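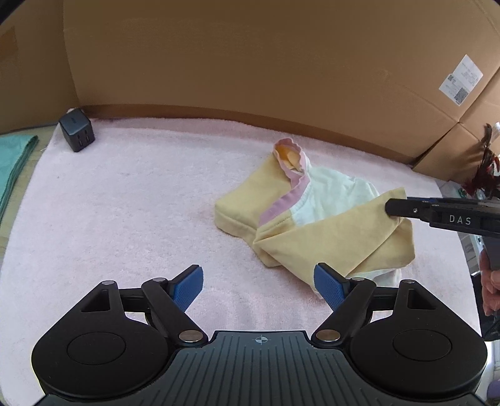

How do I import a film script into Movari?
Open the project first, then use File > Import Script and choose the file.

4. Importing and breaking down the script

Before you start, save the script as plain text or PDF. Scanned pages are not supported.

1. Open the project from the start window. The sample project is called Drumisska.
2. Choose File > Import Script and select your file.
3. Wait until the scene list is filled on the left side. A script of 2000 lines can need a few minutes.
4. Check the scene headings. Headings which were not recognized are shown in gray – click one and press Enter to accept it.
5. Open the Cast tab and join double names. "HAN" and "HAN (V.O.)" must be one character.
6. Click Lock Scenes.

Note: After locking, new scenes get a letter, for example 7A between 7 and 8.

Note: The free license opens scripts up to 1000 lines. The rest of the script is not imported.

Caution: Do not import a second draft over a locked script. Your notes for the scenes will be deleted, and Undo does not bring them back. Use File > Compare Drafts, see section 5.

Section revised in September by Ferenc Pálfi.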